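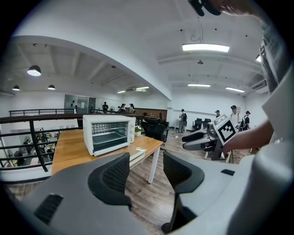 Why does a toaster oven have a glass door? An oven must keep its heat inside, and each time you open the door, some warm air escapes. With glass you can look at your food and leave the door closed. The white oven on the table has its control knobs on the panel at the right side.

Inside most toaster ovens there are thin metal rods called elements. Electricity makes them very hot, and they glow orange. The heat travels to the bread and dries its outside. Then the colour changes to brown - this is toast!

Try this with an adult: toast one slice for 2 minutes and another for 3 minutes. Which one is more crunchy? The glass gets hot too, so keep your fingers away.

Written by Nazmiye Kahraman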